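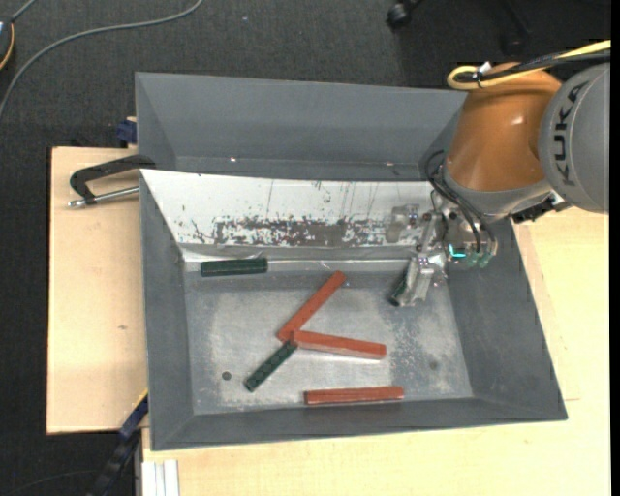
This site uses cookies to remember your archive settings. Accept / Manage

[windcombe-net] Re: Starnenum letter – is the copper really going away?

Replying on-list because I've had the same question at the gas station, the post office, and once through a car window.

> Got the letter from Starnenum on Friday like everybody else on Ridge Road.
> It says our "legacy voice and data service" will be "transitioned." I read
> it twice and I still can't tell if they're giving me something or taking
> it away. We have DSL and a landline. The DSL is terrible but the landline
> has worked through every ice storm since we moved in. There's also a
> paragraph about a battery that I think I'm supposed to buy myself? And it
> says we have to "indicate a preference" by the end of February. What
> happens if I don't have a preference? My mother-in-law is on the same
> line with a medical alert pendant, so I would like to not find out the
> hard way.
>
> Also, do we need to let them into the house?

They are taking something away and giving you something. The letter was written so that you'd only notice the second part.

The short version, as far as I've been able to piece it together from the letter, the maps at the town office, and an hour and ten minutes on hold: Starnenum wants to shut down the copper lines out of the Windcombe exchange and move everyone on them to fiber. That's 2000 addresses, which takes in all of the village, Ridge Road, both sides of the reservoir, and a good many barns that have apparently had phone service since before they had roofs. The fiber is already on the poles for most of the village. On Ridge Road it's on the poles as far as the Jayawardena sawmill and then stops, coiled up like a garden hose, where it has been since the fall.

So on your first question, yes, the copper really is going, but they can't cut you off before there's something to move you to. The letter says so, on the back, in the gray print. If your house is past the sawmill you'll be waiting on that coil. I asked when the last stretch would be done and was told it was "in the current build window." I asked how long the window was and was told 13 months. I asked when it opened. There was some typing, and then I was back in the hold music.

Now the battery, which I think matters most for your house.

A copper landline gets its power from the exchange. That's why yours kept working in the ice storms while everybody else sat in the dark looking at their cell phones. Fiber doesn't carry power. The phone plugs into a box on your wall, the box plugs into your outlet, and when the outlet goes dead so does the phone. The box Starnenum is putting in here is made by Soltuvus. It's a white thing the size of a hardback book, and it has a bay in the side for a backup battery. The bay comes standard. The battery, you will be amazed to hear, does not.

You can ask for one, though. The basic one is rated for 8 hours of standby, and you get it by saying the words "backup power" to the installer before he's back in the truck. A neighbor of mine said "battery" and was told there was no such thing, so maybe stick with the wording on the form. Eight hours would have covered most of our outages. It would not have covered the one in the big ice storm, which some of us remember as the week we ate everything in the freezer. There's a larger pack for sale and I haven't been able to get a price that stayed the same for two phone calls in a row.

For the pendant, please call the company that makes it before you do anything at all. Some of the older base stations dial out in a way that doesn't get along with voice over fiber, and some are fine. Starnenum can't tell you which. I tried them on my own alarm panel and they told me to ask the alarm company, who told me to ask Starnenum. The alarm company did finally send me a new base unit, and it works. I'd want that sorted and tested, with a real button press, on the day of the install and with the installer still standing in the kitchen.

As for having no preference: the form gives you "standard migration," "assisted migration," and "I would like to discuss my options." If you send back nothing you get put down for standard, which means a date in the mail and a four-hour window. Tick assisted. It costs the same, and it's the one where someone is supposed to look at medical equipment. The box for it is on page 3, below the part about paperless billing, where I suppose they figured we'd all have wandered off.

And do you need to let them in? For the new service, yes, at some point somebody has to drill one hole in one wall. You get to say which wall. Please do say. I was at work for mine, and I now have a Soltuvus box blinking at me from over the bathtub – well, from the closet side of the bathtub wall, but I know it's there.

A few loose ends, as other people have written in:

The phone number stays the same. If they tell you it's changing, hang up and call again.

The DSL email addresses are a separate mess. Mine still works. Don't use it for the bank.

If you rent, the form goes to whoever's name is on the bill. Two of the apartments over the hardware store never got a letter at all, so if you know somebody up there, show them yours.

The phone line for questions closes at 5 p.m. It's staffed until a bit before that, in my experience. Mornings were better.

I can scan page 3 if anyone has already used theirs to start the woodstove. I had to go back and get mine out of the kindling.

To the person who asked whether the fiber will be faster than the DSL: yes. So was the school bus.

_______________________________________________
windcombe-net mailing list
Change your delivery options or unsubscribe | Contact the list owner | Back to top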